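Dreltier Contact Microphone Pair, with Tandley Preamp Box

Back in stock as of Thu 5 July, and we are very glad to see them again, as the last lot went out the door faster than we could wrap them!

If you have been recording outdoors for a while with ordinary microphones, you will know the moment when you start wondering what the fence itself sounds like. Dreltier have been making contact microphones for people with that kind of curiosity for years now, and this pair is the one we keep coming back to in the shop. Each disc is sealed in a thick rubbery coat, so a damp gatepost or a frosty railing won't trouble it, and the cables are long enough to let you sit down somewhere comfortable while you listen (this matters more than you'd think in December).

The little Tandley box is what makes the set worth having. Contact mics plugged straight into a recorder tend to sound thin and papery, and the box gives you back all that lovely low rumble – bridge cables, ice on a pond, the slow groan of a wooden jetty. It has a gain knob, a low-cut switch and a battery door that opens without a screwdriver. Our own test pair went along for the recording of the Nygård cassette, the one made almost entirely on wire fences, and you can hear on the second side just how far down these go.

In the package: 2 contact microphones, the preamp box, a stereo output cable, a tin of reusable putty and a soft drawstring bag. Battery not included. Each cable is 15 feet long.

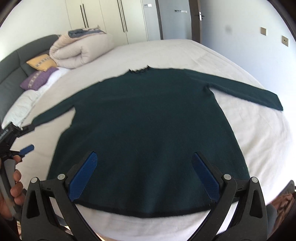
Can I plug the microphones into my recorder without the box?

They will work that way with any recorder that has a quarter-inch input, but you will lose most of the bass, so we suggest keeping the box in the chain whenever you can.

The full set is 1,904 kroner, or 1,540 kroner if you already own the box and only need the microphones. Orders are packed by hand at our Dumen shop, and we are always happy to slip in a spare tin of putty if you leave us a note at checkout – it does have a way of staying behind on the fence.

Stock code: DRELTIER PAIR / TANDLEY
Availability: in stock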